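Monday, September 24, 2018
By the Skiltis Hat Drawer

I've been hanging on to ball caps since 2002, and in July I finally promised myself I'd sort them all (the shelf by the back door had given up!). So the whole lot is coming out, and I'm keeping nine. Wish me luck. I'll start with my favorite. 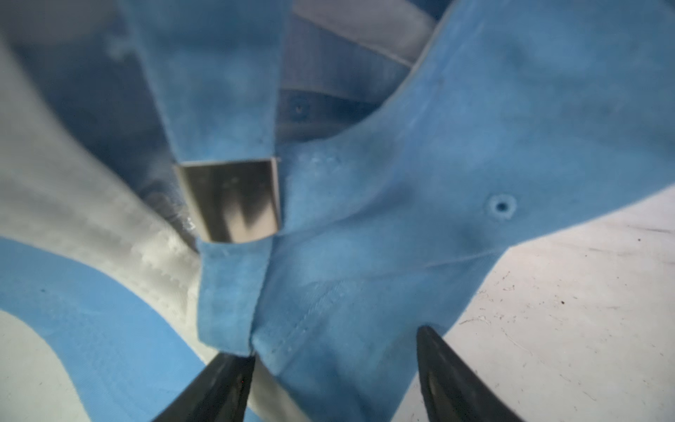
Light blue, brushed cotton, metal slide buckle in back. I love that washed, patchy look, and a buckle beats plastic snaps any day.

I went with cloth straps wherever I could, because snaps always pinch my hair. Pale colors are another story. They show every bit of sunscreen, and I still buy them, mostly at the Droklow flea market, where 30 bucks gets you a whole bagful if you show up early and don't mind digging.

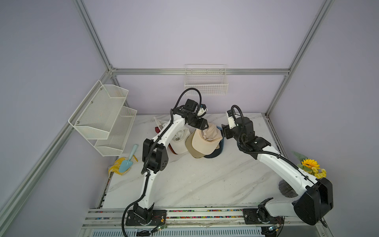
The pile! Beige on its way up, khaki with the olive-green brim under it, plus white, navy and a maroon one back by the plastic bag. The maroon stays, no arguments.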